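**Ticket 659: Replacement gripper and second workstation, Bidton lab**
Status: Open, awaiting budget approval
Category: Equipment planning
Requested by: Bidton site, Janutbridge Training Center

**Entry 1.** The Bidton site requests a quotation review for one replacement gripper and one additional workstation. The current station is in use for block sorting exercises and cannot be released for the new course in May.

**Entry 2.** Purchasing has received offers from Lüthi and Elideo. The Lüthi offer includes mounting hardware and a warranty of 2 years. The Elideo offer is lower in price but lists the table and the controller as separate items. Both suppliers have been asked to restate their offers on the same basis.

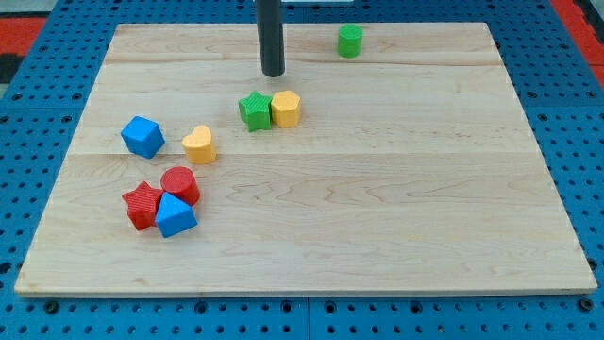 Can the gripper be ordered before the workstation is approved?

The gripper may be ordered separately, provided that it is charged to the maintenance budget and the site confirms that it fits the existing arm.

**Entry 3.** The site has confirmed the fit. Lüthi states a delivery time of 4 weeks for the gripper and 31 working days for the workstation. Elideo has not yet replied on delivery.

**Entry 4.** The gripper has been moved to the maintenance budget. The workstation remains under this ticket. The site is asked to supply floor dimensions and the location of the nearest power outlet before the next budget review.

Next action: Bidton site, floor dimensions. Purchasing, reminder to Elideo.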